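Progress report to the Poditz Fund, June 10, 2025
Project: Kultix token payments, pilot stage
Prepared by Lavanya Achari

In May we moved the test wallet to the new network. The transfer took longer than planned – the old keys had to be checked one by one by Aravind Arumugam.
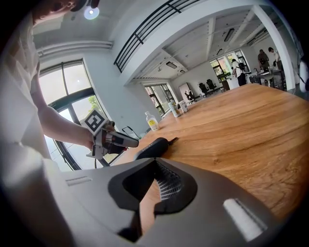

The token price fell again in May, and this affects our budget. We hold 1000 tokens as reserve and we did not sell any. Merchants ask for a stable rate, so Jocelyn Marquez is preparing a fixed daily rate for them. At the office we still work with what we have, a wooden table and many hands, and the white shirt is not a uniform. The test shops in Mokberg made 2155 payments, and 4 of them failed.

Anitha Joseph has finished the draft of the security review. Two points are open: the backup of the keys and the limit for one payment.

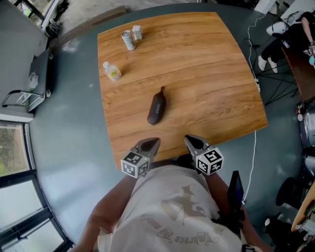

Table with a can, a carton and a small bottle.

Next steps: close both points, publish the daily rate, and add five shops. We ask you to release the second payment as agreed.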